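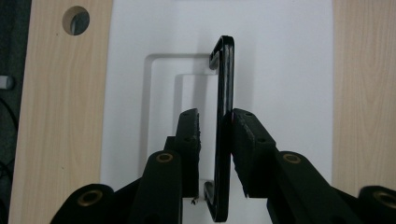

A black C-shaped bracket with a glossy finish.

Progress Report to the Urquijo Sport Fund
Trulska Rink Improvement and Youth Skating Program
May 2, 2020

Work under the grant continued through the end of winter and was suspended when the rink closed to the public. The youth program had enrolled 60 skaters by that point, and 21 had passed the first-level test. The remaining tests will be rescheduled once the ice is restored.

The contractor, Famatton, replaced damaged dasher boards along the north side and repaired three of the locker room benches. Delivery of the judges' platform has been delayed by the supplier, Bostus, and is now expected in October. No change to the approved budget is requested.

Entries for the regional figure skating meet were closed at some 200 before the event was postponed. Entry fees have been carried forward, and clubs wishing to withdraw may apply for a full refund.

The program requests that the reporting deadline for the second installment be extended to match the revised delivery date. A full statement of expenses is attached.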